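4.2 Shared break rooms and reported wellbeing

The Kengate survey is often cited as proof that a games table and a kitchenette make staff happier. We are less sure. Of the 400 employees who replied, most already liked their jobs, and the question on amenities came last on a form of 14 items.

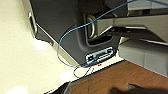
Figure 2. Fitting with metal loop, set in a dark gray housing.

Gilchrist's follow-up in December used the same wording, so it shares the same fault. Asking people if they value a free thing rarely gets a no.
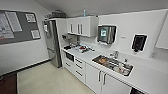

Nor does the Dralturdale data help much. Its two sites differed in pay, shift length and commute — any of which could explain the gap in scores. The authors mention pay only in a footnote. 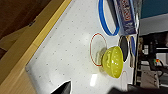 A fair test would need sites matched on wages at least. Until then we treat the reported effect as unproven.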